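Skorden Publishes First Findings on Robots and Everyday Kitchen Chores

Two-Armed Setup Completes Most Simple Serving Tasks, but Company Says Machines Are Not Ready to Work Without Supervision

Tue 17 April – Skorden, a developer of software for robot arms, today released the first findings from Tornell, its research program on household and food counter chores. The program asks a plain question: which of the small jobs that people do in a kitchen every day can a machine now be trusted to do?

The answer in this first report is mixed. Over 824 recorded attempts at a set of serving and tidying tasks, the robot arms finished the job without human help in 311 cases. In the remaining attempts, an operator stepped in, the task was stopped, or the result did not meet the standard set before the trial began.

Skorden has chosen to publish the full count, including failed attempts. The company believes that buyers, care providers and shop owners have seen many short videos of robots doing chores and have had few numbers to set beside them.

The tasks in the Tornell program are ordinary ones. They include moving ice from one bowl to another with a spoon, setting a bowl on a tray, wiping a counter, stacking cups and returning utensils to their place. Each task is carried out on a covered table divided by tape into cells, so that the starting position of every item can be written down and repeated. The bowls, trays and spoons are standard household goods and have not been changed to make them easier for a machine to hold.
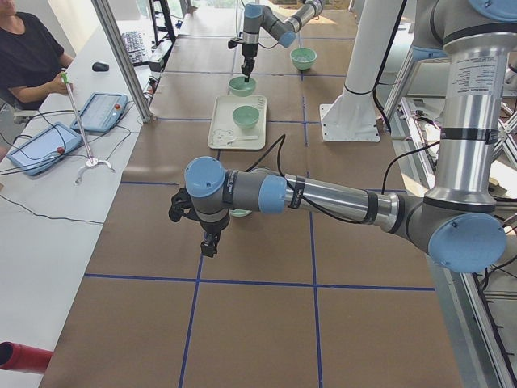
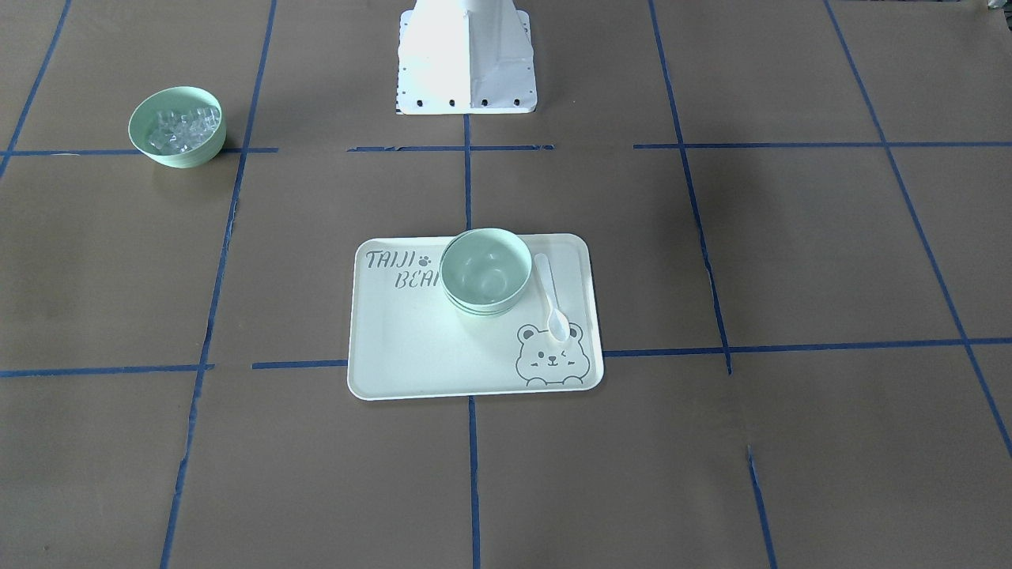
The Tornell worktable with both arms over the paper (first picture), and a bowl of ice cubes near the serving tray, bowl and spoon (second picture).

Results differed widely from one task to the next. Placing an empty bowl on a tray was the most reliable task in the program. Stacking cups came second. Scooping ice proved much harder. Ice cubes slide, stick together and change shape as they melt, and a spoon that is held at a slightly wrong angle will come up empty or push cubes over the rim of the bowl. A person corrects for this without thinking. The arms often repeated the same motion several times before a cube was picked up.

Speed remains a second concern. In the successful attempts, the arms were slower than a person at every task measured. For a home user this may matter little if the job is done in the background. At a dessert or drinks counter, where customers are waiting, Skorden does not consider the present speed acceptable.

The report also records how often an operator was needed. A trained operator was present for every attempt and had a stop button within reach. Skorden's position is that this level of supervision cannot yet be reduced for tasks that involve food, and that claims of unattended kitchen work should be read with care until longer trials have been carried out.

Tornell is run jointly with Sönmez, a maker of kitchen and counter equipment, which advised on the choice of tasks and on the standard each one had to meet. A bowl of ice, for example, was counted as served only if the fill was within the agreed level and no cubes were left on the tray or the table.

A second phase of the program will begin in October. It will add 200 attempts per task and will introduce changes that are common in real kitchens, such as bowls of different sizes, wet surfaces and items left out of place. Skorden will also test whether the arms can notice a failed scoop and correct it before moving on.

The company will show 2 of the tasks at the Britasell trade fair, where visitors will be able to watch complete runs, including those that fail. No product based on the Tornell program is on sale, and Skorden has not set a date for one.

The full report, with results listed by task and the rules used for scoring, is available on request from the Skorden press office. Reporters who wish to attend a test session may apply through the same office.

About Skorden
Skorden develops control and training software for robot arms used in light manual work. The company works with equipment makers, food service operators and research groups.

About Sönmez
Sönmez designs and builds counters, cold storage and serving equipment for cafes, canteens and small restaurants.

Media Contact
Skorden Press Office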